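Small Blocks, Maple Board: Pictures from Our Shape Table

My name is Zihan Ding and I keep this gallery for the shape table at the Homusum play and craft room. We opened the room in August, and since then people have asked me many times what is on the tables, so I decided to show it, beginning with the board that everybody touches first.
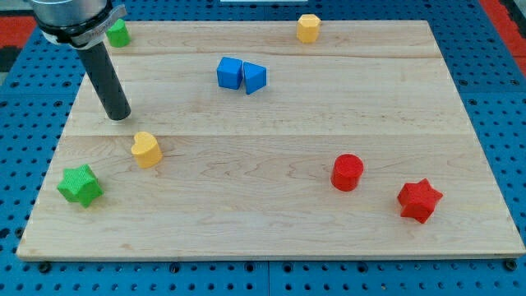
The maple board with the colored blocks, on the blue perforated table.

There are eight blocks on the board, two in each color: green, yellow, blue and red. I like this number. It is enough to make a pattern and it is not so many that a small child becomes tired of them. One of the yellow blocks is a heart, and the yellow one near the far edge is a hexagonal prism. The heart is the shape that children ask for by name. The prism they call "the honey one," and I have started to call it this also.

The two blue blocks are side by side, almost touching. Zixuan Li, who shares the room with me, always puts blue together with blue when she prepares the table in the morning. I prefer the colors mixed, and we have had this small disagreement for a long time.

About the board

The board is light maple and we chose it for the grain. If you look at the surface for a while you will find fine waves in it, and some darker streaks and swirls. Two faint seams go across and make three wide strips. We did not plan to use the strips for anything, but the children understood them immediately as roads, or as shelves, or one time as three floors of a hotel. The heart was the guest and it had a reservation for 14 nights.

We bought the board from Olotside, a small workshop that cuts boards for kitchens. Ours was meant for bread. I wrote to them to ask which oil is good for it, and they answered the same evening with a long and very kind letter. We oil it every second month. The oil makes the swirls a little darker, and Zixuan thinks the board is more beautiful each time, but I am not sure that I see the difference.

About the table

The table top is blue with round dark holes in a regular grid. It was already in the room when we moved in, and at first I wanted to cover it with a cloth. Now I am glad that I did not. The pale wood looks warm on the blue, and visitors like to put a finger on the holes and count along one side until they lose their place.

Games we play with the blocks

Pairs. Close your eyes, take one block, and then find the other one of the same color.

Three roads. Each player chooses a strip of the board and can only build on this strip. The seams are the borders.

Quiet sorting. No talking until all the colors are together. It is good for about 600 seconds, and after this somebody laughs.

Visiting

The room is open from 10 in the morning. Please wash your hands before you use the board, because the maple takes marks from sticky fingers very easily. If you find a block in your pocket at home, you can bring it back on your next visit, we will be happy to see it again.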